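Courses > Consumer Research > Unit 4 > Handout: What a Survey Can't Tell You

Reading Customer Surveys Without Being Fooled
Course notes, Ruxandra Ursu
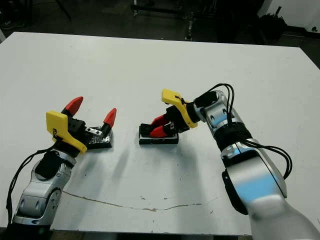 Start with the number everyone quotes. Ferkden mailed a questionnaire to people who had bought one of its kettles and reported that 87 percent were "satisfied or very satisfied." I don't doubt the arithmetic. I doubt nearly everything else.

Who answered? The report says 809 forms went out and 226 came back. So the headline describes a bit more than a quarter of the buyers who were asked. The rest may love their kettles or may have thrown them away. The report treats their silence as if it were agreement.

What were they asked? Question 1 reads, "How much do you enjoy your new kettle?" Try answering that if you don't. The scale has five points, and three of them are some kind of satisfied. Skye Lamont rewrote it for last year's class with two points on each side and a plain middle. Compare the two versions before you read on.

When were they asked? February, two weeks after delivery. A kettle that leaks in its second year looks perfect in a survey like this one.

Terms to know
Nonresponse bias: the people who reply differ from the people who don't.
Leading question: the wording pushes toward one answer.
Acquiescence: the habit of saying yes to a form to get it over with.

A word on the usual defense. Eduardo Seixas argues in the reader that a poor survey is still better than a guess. I'm not convinced. A guess gets questioned in the meeting - a percentage gets put on the box. His second point, that a bad survey repeated the same way can still show a trend, is stronger, but only if the same sort of people reply each time. Ask how he would know.

For next class
Read the Turar report, pages 1 to 23. Find the response rate (it is in a footnote). Write one paragraph on what the authors would need to show before you believed their main claim. "A bigger sample" will not get credit unless you explain what it would fix.

2 comments | 23 shares

Contact the department | Back to top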